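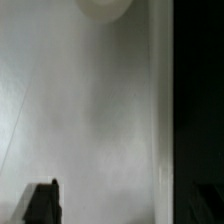 What Glare Does to Your Reading Speed
Final report for the Bestholm study skills project

I picked this topic because I get headaches in the library and wanted somebody to blame. My first suspect was the lamps. My second suspect was me, for reading until closing time with no breaks (my roommate's theory, and she was pretty smug about it).

The plan was simple. I got 12 people from my dorm to read two short articles, one on glossy paper and one on plain matte paper, at the same desk with the same lamp. Each article took most people nearly 10 minutes. Half of them started with glossy and half with matte, so nobody got an unfair warm-up. Afterward they answered a few questions on what they'd read and told me how their eyes felt.

Picking the articles was way harder than I expected! My first pair was a piece on the Kotdale canal and one on soup, and everybody flew through the soup one. I threw those results out and started over with two travel pieces of the same length, both pretty dull, sorry to whoever wrote them.

Before the real sessions I spent an afternoon just looking at surfaces. A shiny surface bounces light mostly in one direction, so if your head is in the wrong spot you get a bright patch right where the words are. A matte one scatters the light all over the place, and the brightness changes more gently as you move. 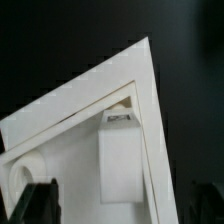
Matte white, brighter along the top edges and faintly gray toward the inside.

So what did I find? Reading times were really close. A couple of people were slower on glossy, a couple were slower on matte, and the rest hardly changed at all. The comfort answers were more interesting. Most of the group liked matte better, and several said they kept tilting the glossy page without thinking about it. I saw them do it, too. One person tilted hers so far she was practically reading sideways.

The quiz scores didn't tell me much. My questions were too easy (who forgets the name of the town in the headline?), and I'd write harder ones next time.

Other things I'd change: a bigger group, 50 would be great, and longer articles so people have time to get tired. I'd also like to test screens, and I'm hoping to start that in November if I can get the desk by the window again. My headaches are still unexplained, but I've started taking breaks.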